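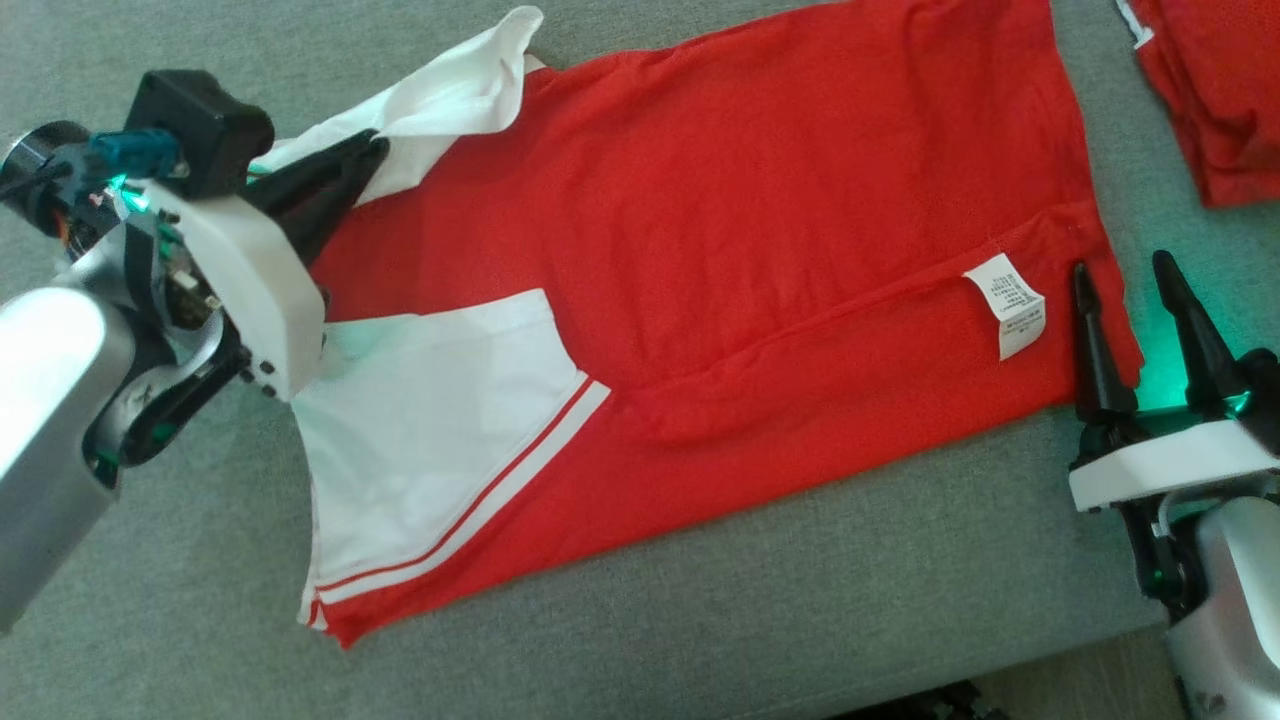
What should you do with a sports shirt once you've stopped playing in it? Keep wearing it, to the grocery store, to the dentist, to your cousin's barbecue, until the thing gives up.

I feel strongly about this, and I've felt strongly about it since I was 18 and got handed my first proper team shirt by the Brorklow Sunday side. It was two sizes too big and the collar scratched. I wore it for every game that season and then, without ever deciding to, I wore it to paint my mother's porch, and to the movies, and on a bus trip that took 15 hours and should have taken nine. I loved it! I still think about that bus trip whenever I see the color.

Somewhere along the way people started treating these shirts like museum pieces. You buy one, you leave the tag on, you hang it in a closet in a plastic sleeve and you check now and then what other people are paying for it. I understand the pull. Old shirts can be lovely, and some of them were made in tiny numbers. But a shirt in a sleeve is a very quiet thing to own. It never gets mustard on it. It never starts a conversation in a hardware store with a man who used to play left back for Kalis and wants to tell you all about the wet spring when the field flooded and they played the rest of the season behind the bus garage.

That happened to me last month, and I was there to buy hinges. We talked for most of my lunch break and I went home with the wrong hinges.

The small clubs are where this matters most, I think. Big clubs will be fine whether or not I wear their stuff to the dentist. But Zarach, where I watch most of my soccer these days, gets maybe a few rows of people on a good afternoon, and when you spot somebody across a parking lot in a Zarach shirt it's a real thrill. You wave. They wave. Sometimes they come over (once a woman crossed four lanes of traffic, which I don't recommend). For a club that size, the shirts walking around town do more than any poster in the window of the tire shop.

And they wear so well, the ordinary ones. Collars go soft. Numbers crack and peel at the corners in a way that I find really beautiful, like paint on an old boat. My favorite has a pulled thread near the hem from a chain link fence in Ametepe, where we lost by 5 and I had one of the best afternoons of my life. You couldn't sell me a clean one. I want the thread.

I know the arguments on the other side. My brother-in-law keeps his in boxes and says that every wash takes something out of them, and he's right about that. Wash them inside out, in cold water, and skip the dryer, and you'll slow it down a good deal. He also says grown adults look silly in team shirts away from the field. Maybe we do! I've looked silly in a suit too, and that cost a lot more and had no pockets that opened.

The one argument I take seriously is the sentimental one. If a shirt belonged to someone you've lost, or you wore it on a day you can't have again, then sure, fold it up and put it somewhere safe. I have one like that in a drawer. I take it out in December, mostly, and put it back. I'm not going to tell anyone how to handle those.

The rest, though - the shirt from the season you finished second to last, the one you won in a raffle, the away shirt in that strange green - should be out in the weather. Put it on under a coat and go get your groceries. If you've got kids, let them sleep in it. Lend it to a friend who doesn't even like soccer and see if they give it back.

Zarach are at home again next weekend, early kickoff, and the forecast is miserable. I'll be on the far side by the fence with a sweater on underneath, so the collar will probably be sticking up funny. Come say hello.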